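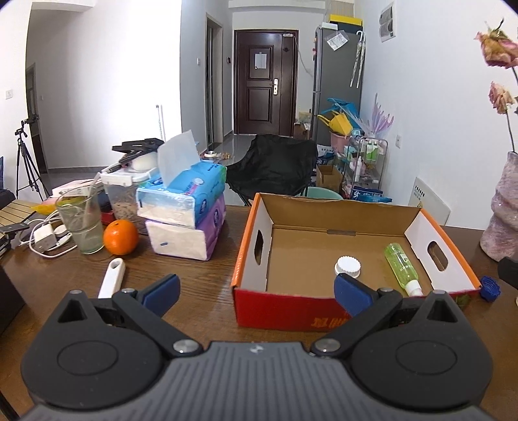
Figure 4. Open carton on table, with white cap inside.

4 Setting up a seated show in Ernance Box Office

This section covers the creation of a single seated performance, from the hall plan to the door list. Standing and mixed shows are in section 5. Season passes are in section 7.

You need a Manager login. A Clerk login can view every screen mentioned here but the Save and Publish buttons will be greyed out.

4.1 Before you start

Have the following to hand:

- the signed show sheet from the promoter, with prices and the age limit
- the stage plan, including the position of the sound desk
- the list of seats held for the artist and the house
- the door time and the start time

Note: Ernance treats door time and start time as separate fields. If only one is filled in, it is copied to the other when you save, and both will be printed on the ticket.

4.2 Loading the hall plan

1. From the main menu choose Shows, then New, then Seated.
2. Enter the title exactly as it should appear on the ticket. The title field takes 66 characters, including spaces. Longer titles are accepted on screen but are cut on printed tickets.
3. Under Hall, select the plan. The plans supplied are Conham Full, Conham Stalls Only and Conham Thrust.
4. Wait for the seat count to appear at the top right. Conham Full should read 2,197.
5. If the count is different, close the show without saving and reload the plan. Do not correct the count by adding single seats.
6. Click Save as Draft.

Caution: Once a seat has been sold, the hall plan cannot be changed. The only way to move a show to another plan is to cancel it, refund every order and build it again.

4.3 Removing and holding seats

Removed seats do not exist for this show. Held seats exist but are not on public sale. The two are often mixed up, and a removed seat cannot be released on the night.

1. Open the draft and click the Seats tab.
2. Drag across the seats taken up by the sound desk and click Remove. They turn white.
3. Select the seats with a blocked view of the stage. Click Mark, then Restricted View. Ernance adds the wording to the ticket and to the web page for each of these seats.
4. Select the artist's seats and click Hold. Choose Artist from the list of hold types.
5. Repeat step 4 for the house seats, choosing House.
6. Set a release time for each hold. The default is 30 hours before the start time. Enter 0 for a hold that is to be released by hand.
7. Click Save.

Note: For a comedy show filmed for later broadcast, camera positions are normally confirmed late. Use the hold type Technical for any seat that may be needed, and remove it only when the final plan arrives.

Wheelchair spaces and companion seats are paired in all three Conham plans. Holding one holds the other. To split a pair, right-click the space and choose Unpair. The pairing returns the next time the plan is loaded.
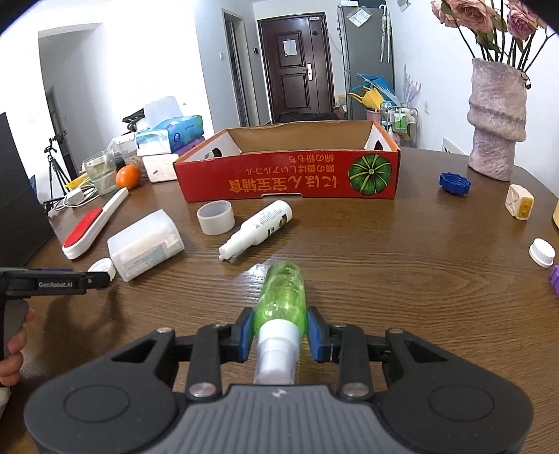
Photo: Ernance Documentation

4.4 Prices and booking limits

1. Click the Prices tab. Each colour band on the plan has its own row.
2. Enter the face value for each band. Leave the fee column empty if fees are set for the whole venue (see section 2.6).
3. Tick Concessions if they apply, and enter the price, not the discount.
4. Set the booking limit per customer. The limit is checked against the payment card and the email address.
5. Enter the age limit. If the show sheet says "guidance only", tick Advisory. Otherwise the door scanners will stop the steward at every ticket and ask for proof of age.
6. Click Check Prices. Any band left without a price is listed in red.

Caution: A price of 0.00 is valid. Check Prices will not report it.

4.5 Door scanners

Ernance works with the Gruma hand scanner and with the older Bednárik desk scanner. Both may be used at the same show. They load the ticket list in different ways.

Gruma hand scanner

1. Place the scanner in its cradle and switch the cradle on.
2. In Ernance, open the show and choose Doors, then Send List.
3. Wait for the steady green light. A flashing green light means the list is still being sent.
4. Take the scanner out of the cradle and scan the test ticket. The display should read TEST OK.

Bednárik desk scanner

1. Connect the scanner to the box office network with the cable supplied. It has no wireless mode.
2. Hold down the Menu key until the show list appears.
3. Choose the show and press Enter.
4. Scan the test ticket. The scanner gives one long tone.

Note: A Gruma scanner that loses its connection goes on working from its last list — it will accept a ticket that has already been used at another door. Do not allow re-entry through a door where the scanner is shown as offline.

4.6 Publishing

1. Open the Summary tab and compare it with the show sheet, line by line.
2. Set the on-sale time. If there is a presale, enter it first. The public sale field stays locked until the presale has an end time.
3. Click Preview and buy a seat with the test card. Refund it afterwards from the Orders screen.
4. Click Publish. A second Manager must confirm before the show appears on the website.

A published show can be hidden again at any time with Suspend. Suspend stops new sales only. Tickets already sold remain valid, and seats in customers' baskets are kept until the basket times out.

To copy the finished set-up for a second night, see section 4.7. Holds are copied, but release times are not.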